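紙コップでコーヒーの抽出濃度を比べる際の誤差について

2019年6月

浅煎りの豆を買い替えるたびに、粉量と湯量の比率を決め直している。前回の記事では挽き目を固定して湯温だけを振ったが、再現性が思ったほど出なかった。12月に測った分の記録を読み返したところ、原因は抽出よりも、サーバーから分けた後の扱いにありそうだったので、その部分だけ整理しておく。

豆はBraswoodの中煎りと、Kalinowskiの浅煎り。ミルはStisuraの手挽きで、目盛りは変えていない。湯は500ml沸かし、そのうち抽出に使う量をスケールで管理する。濃度計は持っているが、サンプルの温度が高いうちに測ると値が低めに出る。説明書には室温まで下げるように書いてあり、以前はこれを守っていなかった。

問題になるのは冷ます間の蒸発である。口の広い容器に少量を入れて放置すると、水分が抜けて濃度が上がる。抽出条件の差を見たいのに、容器の差を見ていることになる。100gを注いで蓋をせずに置いた場合と、ラップをかけた場合とで、冷めた後の重量を比べれば影響の程度はすぐわかる。手元の条件では無視できない差が出た。 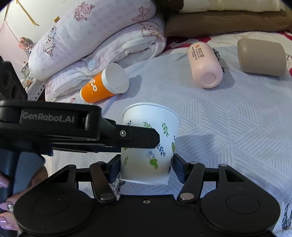

濃度の値が揃っても、味の評価が揃うとは限らない。飲み比べは三種類までとし、順番は毎回入れ替える。温度による印象の変化が大きいので、注いだ直後、中間、冷めた後の三回に分けて書き留める。容器は同じ形のものに統一する。磁器のカップは予熱の有無で液温がずれるため、最近は紙コップにしている。草花の小枝を散らした柄で、縁が太く巻いてあり、底に向かって細くなる形のものだ。縁の厚みは口当たりに効くので、薄手のグラスで取った過去の評価とは直接比較しないことにした。柄が一面に入っていると、どのコップがどの抽出か外から見分けにくい。底に鉛筆で番号を書いている。

水についても一点。Wukidsteadのフィルターを通した水と、通さない水道水とで同じ豆を淹れると、後者のほうが酸味が鈍く感じられる。濃度計の値はほぼ同じだった。硬度は測っていないので、ここから先は推測になる。アルカリ度が酸を打ち消しているという説明がもっともらしいが、試薬を買ってから改めて書く。

現在の手順は次のとおり。

抽出後、サーバーを軽く回して上下の濃度を均一にする。
測定用に少量を小瓶に取り、すぐ蓋をする。
残りをコップに分け、味の記録を始める。
小瓶が室温になったら濃度計で三回測り、中央値を採る。

測定用と試飲用を分けたことで、蒸発の影響は味の記録側にだけ残る。こちらは経過時間を揃えれば済む。三回測って値が散るときは、たいていプリズム面に前の液が残っている。純水で拭いてからゼロ点を取り直す。

次は挽き目を一段細かくした場合の比較。微粉をふるい分けるかどうかは決めていない。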